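6. First Practice Run: Garments on a Bed

You've built your Fircombe hand gripper, the fingers move, and the camera is talking to your computer. Now comes the part I love most: picking up real stuff! Clothing is a terrific first job. It's light, it forgives a bad grab, and it will show you right away if your pads are lined up.

What you need

- The assembled gripper with both blue pads fitted (Section 4)
- A bed or other soft, flat surface you can reach from at least one long side
- Two garments with different patterns
- A charged battery pack and a memory card with free space

Before you start

1. Wipe the pads with a barely damp cloth and let them dry.
2. Check the four bolts on the front of the gripper frame, two per side. Snug is enough. Macarena Montoya cracked the left side of her first frame by giving each bolt one last turn, and printing a new one took most of an evening.
3. Squeeze the trigger slowly. The pads should touch along their full length. If they meet only at the tips, go back to step 4.7 and move the left pad down one notch.
4. Open the Grultberg recorder and set the picture height to 1440. Smaller sizes work, but busy fabric gets mushy.

Laying out the garments

5. Spread the first garment lengthwise, pointing toward you.
6. Put the second one beside it. Fold a sleeve across the front so you have a nice raised edge to practice on.
7. Stand at the foot of the bed and hold the gripper over the first garment with the fingers open.

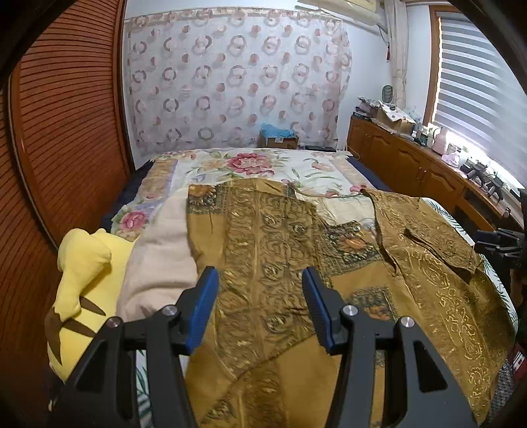
Figure 6-1. Starting position, fingers open, with the long garment between them and the jacket to the right.

Patterned cloth is great for this. Scrolls and flowers give the tracking software plenty to hold on to, and you'll see the difference as soon as you try a plain white sheet.

Note: Daylight from a side window is fine. If the picture keeps getting brighter and darker as you move, lock the exposure in the recorder before you begin.

CAUTION: Keep fringe, cords and loose threads away from the trigger linkage. A thread wound around the pivot can pull the return spring off its post. If it happens, release the trigger, power down, and cut the thread. Don't tug!

Making the first grab

8. Press Record and hold still for a slow count of three.
9. Lower the fingers until both tips touch the fabric.
10. Squeeze gently until a fold rises between the pads, then lift it about a hand's width.
11. Hold it, lower it, and open the fingers all the way.
12. Repeat on the folded sleeve of the second garment.
13. Go back to the starting position and press Stop.

A first session of 24 grabs is plenty. Olaia Garrido ran 70 in one go at our shared shop last August and had a wonderful time, but her wrist complained for days.

If the fabric slips

Slippery cloth needs more overlap, so start your grab wider and take a bigger fold. You can also roughen the pads lightly with fine sandpaper. Telmo Moya swears by a strip of bicycle inner tube glued over each pad, and I've had good luck with that on satin. Rerun the pad check in step 3 after any change.

If the recorder shows error 415, the card is too slow for the picture size. Swap the card or drop down one size, then restart at step 8.

Continue to Section 7 to trim your clips and load them into Cimance.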